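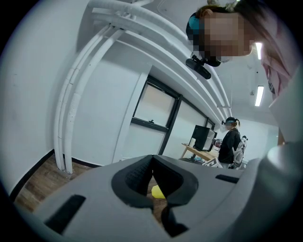 Cuson hand-held gripper set: planning and ordering

Reading time: 1 min

One set equips one operator. It contains the gripper, a head strap with camera bracket, and a charger. Replacement jaw pads are black rubber with a V notch and come in packs of 4.

Each set costs $414. Pads are the part you will reorder, so budget $9 per pack and keep a spare pack for each operator. The back frame is a separate item at $125 – order it only if your operators will carry the recorder on their backs.

Plan floor space before head count. Two operators can share a room if each has a clear work area and a path to the desk. Orders placed by the end of February ship with the current pad design. Older Venis pads do not fit.

Quotes are valid for 30 days.

Related items
Venis pad adapter
Pop charging shelf
Samitz back frame, large

Contact Cuson sales | © Cuson | Back to top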